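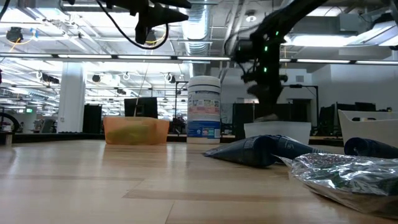 # The Big Table Sort-Out: Tubs, Bins and Two Navy Pouches

Gallery > Around the House > Sorting and Storing

Home | Gallery | Kitchen | Storage | Small Fixes | Contact

November 28, 2019

I've been promising a storage gallery since July and I finally sat down to do it! If you read the cupboard post you'll know the state things had got into (three sorts of string, a drawer that only opened if you leaned on the one below). So this page is all about getting bits and pieces out of wherever they were hiding, on to a table, and into something with sides. I've kept it chatty and put my notes on each part underneath, so scroll about as you like.

**On the table**
Orange tub, white canister, white bins, navy pouches, all out on pale wood. I love a light table for sorting because you can spot anything small straight away, and the grain on this one is gorgeous, especially that dark streaky band along the front.

**The orange tub**
My favourite colour of the lot, a sort of peachy orange, and you can see the yellowy-green thing inside without lifting anything out. See-through tubs have completely won me over. I had solid ones for years, in a set called Stindeline which I bought because the lids were nice, and I spent half my life opening the wrong one. Low ones are best for a shelf at eye level. On a high shelf you only see the bottom, so I'd go for something deeper up there and stick a label on the front.

**The white bins**
Two of them, a plain straight-sided one and a bigger one with a sloping open front and a slot for a handle. If you're only buying one, get the sloping kind! You can get your hand in while it's on the shelf, and the slot means you can hook it forward with a finger. Straight-sided bins do sit more neatly in a row though, so my linen cupboard is all straight ones and everything under the sink is sloping. I measured my shelves on the back of an envelope and then lost the envelope, so please use a proper notebook.

**The navy pouches**
Dark blue and glossy, and one of them is a cone, which is a lovely shape and an absolute pain to store. Pouches slide. Lay a pointed one flat and it's fine, stand it up and it flops over on to its neighbour. What works for me is lying them down in a shallow bin, points all facing the same way, and never more than 7 deep or the bottom ones get forgotten.

**The canister**
Tall, white, ribbed lid, little colourful pictures round the label with pink and blue further down. Anything this tall wants to live at the back or in a corner. I keep tall things together on the left of the shelf now and let the heights drop as they go along, which sounds fussy but it's so much quicker at putting-away time.

**What goes where**
People asked after the last gallery how I decide, so: things I use every day go in open bins, things I use now and then go in clear tubs, and anything left over goes in the Borier basket on the landing until I've made up my mind. (It's quite full at the moment. Don't look.) My limit is 9 containers to a cupboard. When I want a tenth, something has to go to the Swanepoel Road swap shelf first.

**Shelf liner**
A quick one as I had several messages about it. The ribbed liner in my kitchen cupboards is Restutus, the grey, and one roll did four shelves with a strip left for the cutlery drawer. Cut it a touch short at the back. I cut mine too long the first time and it curled up behind everything.

Next up is the airing cupboard, once I've found homes for all the pillowcases. If you've got a good way of keeping cone-shaped pouches upright I would really love to hear it!

70 shares | 2 comments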